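Section 7. Putting Drinks Away: The Bottle-to-Refrigerator Chore

Before you begin

If you have worked your way here from Section 6, you already have the Plavow on its base, leveled, and talking to your home network, and you have probably watched it push a sponge across a table a few times. Well done! Putting a bottle in the refrigerator is the first chore in this guide where the robot has to reach inside something, and we would like you to take it slowly and enjoy it.

People write to us at Dralgate all the time to ask whether a machine can do the housework yet. We owe you a straight reply before you spend a Thursday evening on this section. It can do pieces of it. A capped bottle, an open door, a clear shelf and somebody in the room: yes, with patience. A week's groceries, in bags, with eggs in them, while you are out walking the dog: no, and please don't try it. Most of what makes this chore work is still done by you, in the way you lay out the kitchen, and a good half of this section is about exactly that.

What you will need

One refrigerator with a door that stays open when you let go of it
One capped plastic bottle, filled and closed tightly
A table or counter beside the refrigerator
The stop button, within reach of your hand (not across the room, please)
A dry towel

Getting the kitchen ready

1. Move the table close to the refrigerator, but leave yourself a gap you can get a broom into. The Plavow needs to turn its wrist between the two, and if they are jammed tight together it tends to rub its knuckles on the table corner. A gap of 145 millimeters suits most kitchens. If yours is wider, the robot will manage, only a little more slowly.

2. Clear the part of the shelf you plan to use. Take out the jars, the leftovers and that half a lemon, and give the shelf a wipe while you are in there.

3. Open the door fully and make sure it stays put. Some doors like to creep back on their own. If yours does, level the feet of the refrigerator as its own manual tells you, and come back to this step.

4. Switch on the ceiling light. The lamp inside a refrigerator is cheerful enough for finding the butter, but it leaves the outside corners in shadow, and the robot likes to see those corners too.

Teaching the placement

5. From the home screen, choose Chores, then Kitchen, then Place on Shelf. The Plavow will ask for a starting speed. Choose Gentle, even if you are feeling brave.

6. Set the grip force to 45 on the slider. This is the setting for a full plastic bottle with a ribbed body. A thin water bottle wants less, and you will hear it complain with a crackle if you overdo it.

7. Hold the guide handle and walk the arm in slowly over the front lip of the compartment. Keep the gripper low and level as you go. New owners nearly always come in too high, with the cap up near the roof of the compartment, and then have nowhere to go when they want to tip the bottle straight.
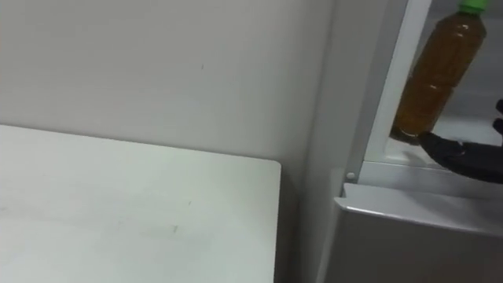
8. Bring the base of the bottle to the shelf first, and let the rest of it follow. A small lean at this stage is perfectly all right. What you want to avoid is letting go while there is still a lean, so take your time, stand the bottle up, and give the arm a moment to settle before you press Save Point.

9. Press Open Hand. The fingers will part slowly. Keep your own fingers out of the compartment until the screen says Hand Open, however tempting it is to steady things.

10. Guide the arm straight back toward the room until it has passed the front lip, and only then off to the side. Press Save Path. You may name the path whatever you like. Lesego Buthelezi, who tested this section in her own kitchen in June, called hers "Tea Home," and we have grown fond of it.

CAUTION: Never leave the refrigerator door standing open while you go and do something else. If you are called away, press Stop, move the arm to its rest position, and close the door.

CAUTION: Do not use glass bottles, open cups or cans without a lid for this chore. Keep the towel by you all the same.

Checking the result

11. Send the arm to its rest position and look at the shelf before you do anything else. The bottle should be upright, with its whole base on the shelf and nothing hanging over the front. Touch it lightly at the shoulder. If it rocks, lift it out and repeat from step 7.
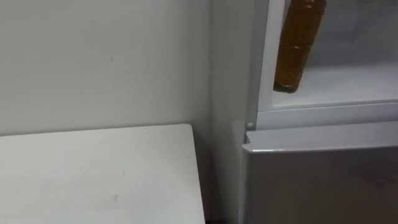
Figure 7-2. Bottle upright at the left end of the shelf, arm out of the way.

12. Take the bottle out, put it back on the table, and press Run Once. Stay where you are with a hand near the stop button and watch the whole trip. Then do it again. We ask for five good runs in a row before you move up from Gentle to Normal.

Note: The Plavow remembers where the shelf was on the day you taught it. If you move the shelf up a notch, swap the refrigerator, or push the table over to mop, please teach the path again. Naledi Nel on our help desk reports that this is the first thing she asks callers, and very often the last.

What to expect

During our kitchen trials at the Drodwood house we logged 1,309 placements with plastic bottles on a cleared shelf, and 400 more with other things already sitting there. The cleared shelf went well enough that we were happy to put this chore in the guide. The crowded shelf did not, and that is why step 2 is worded the way it is. The arm would nudge a neighbor, the neighbor would slide, and somebody would have to reach in.

Speed is the other matter. You will be able to put a bottle away faster than the Plavow can for a good while yet, and if you are in a hurry you should simply do so. Where our owners tell us they find it useful is when bending or lifting is hard on them, and a slow, steady arm is welcome company.

Opening and closing the door is a separate chore with its own settings. You will find it in Section 8, along with the Bermúdez handle adapter for doors with a recessed grip.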